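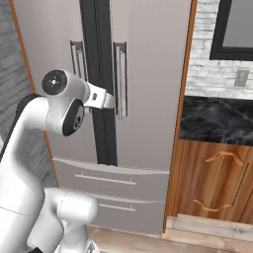 Stainless-steel refrigerator with French doors

Printing your own jar and freezer labels: what works for me
By Reet Kivi
July 6, 2024
2 min read

I love a good label! I've been printing mine at home since the spring jam season, and after 200 or so (plus a fair number in the recycling) I've picked up a few habits worth passing along.

Start with the size. Wrap a strip of scrap paper around the jar, mark where it meets, and take off a little so the ends don't overlap. Write that number inside a cupboard door and you'll never have to measure that jar again.

Print a test page on plain paper first and hold it against the label sheet in front of a window. If the text drifts over a cut line, look for "fit to page" in the print settings and turn it off. That one box has cost me more sheets than everything else put together.

For type, go bigger than you think, and bolder too. Thin script looks gorgeous on the screen (I fall for it every April) and then you can't tell plum from cherry on a high shelf.
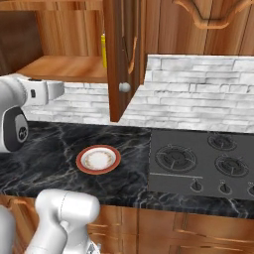 Wood upper cabinet and black marble countertop

Inkjet ink smears if you handle it too soon. I leave my sheets flat for 30 minutes before cutting, longer if the kitchen is steamy. My neighbor Gitau Rugemalira uses a laser printer and skips the wait, lucky man, but he can't run the glossy inkjet sheets through it.

Cut with a craft knife and a metal ruler, and change the blade the moment it starts to drag. Several light passes beat one hard one. Scissors are fine for round labels if you turn the paper and keep your hand still.
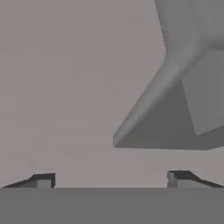
Freezer labels are a whole other story. Ordinary paper ones curl and drop off, so buy sheets marked for freezer use and stick them on while the box is at room temperature and perfectly dry. Press from the middle outward with a folded cloth. Put the date in the largest type on the label!

To get old labels off, soak the jar in warm soapy water, peel, then rub the sticky bits with a dab of cooking oil and wash again. Save one clean label of each size in an envelope as your pattern.

Get new tips by email. Enter your address to join the Nudcombe Kitchen newsletter. Unsubscribe anytime.

© 2024 Nudcombe Kitchen | Contact | Back to top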